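Perkcombe Dish Rack Set - README

Hi, and welcome! This folder is all about plates standing in a dish rack: how people load them, how they take them out again, and what a row of plates looks like at each stage along the way. It's a small subject, and we have had a wonderful time with it.

What's in here

There are 600 short clips, each with a plain-English caption and a few stills. Every clip covers one of these:

loading - plates go from the table into the rack
unloading - plates come out of the rack and end up on the table
reordering - plates swap places inside the rack
resting - nothing moves, the plates just stand there

The resting clips started life as leftovers, but Seren Parri wrote such good captions for them that they got a folder of their own. Please don't skip them!

The plates

Colors vary from clip to clip, and dark brown and bright red-orange both turn up. We like mixed colors a lot because overlapping plates are much easier to tell apart that way. Two neighbors of the same color are the tricky case, and we kept plenty of those on purpose. If your counting method works on two red-orange plates leaning into each other, we would love to hear from you.

The rack

Wire, shallow, shaped like a basket, with an open bottom you can see the table through. It gets turned between clips, so it may sit square to the table edge or at an angle. The caption field "rack_turn" says which. Gwion Kemeys checked this field by hand for every clip, twice for the first 50 (he didn't trust his own notes from September, and he was right not to).

Caption fields

clip_id - a number, padded with zeros
action - one of the four words listed earlier
plate_order - colors from left to right, as seen in the first still
rack_turn - square or angled
free_space - near half, far half, both, or none
note - anything the captioner wanted to say

"Near" and "far" always refer to the viewer's side of the table. Early captions used "front" and "back", and people kept mixing up the back of the rack with the back of the plate, so Ross Urquhart went through and changed them all. If you find one he missed, send it over and he'll fix it the same day.

Splits

The test split has 40 clips and everything else is for training. We kept reordering clips out of the test split in version 1 and put 12 of them back in for version 2, so scores from the two versions shouldn't be compared.

Known problems

Wire is thin and plates are big, so the part of the rack behind a full row is often hidden. We caption only what can be seen. A plate that shows just a sliver of rim still counts as a plate, and it still gets a color if the rim shows one. Some notes are very short and some ramble on - we left both kinds alone.

Changes

v2 - near/far wording, new test split, resting folder
v1 - first release

Corrections and odd finds go to Severyn Semeniuk, who looks after the captions and really does enjoy getting mail about plates.
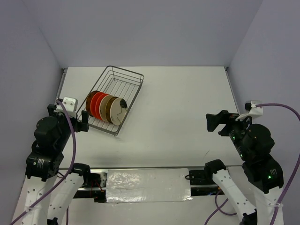

Does plate_order get updated when plates swap places during a clip?

It stays as it was in the first still. For the order at the end of a reordering clip, look in the note field, where the captioner writes out the final row from left to right.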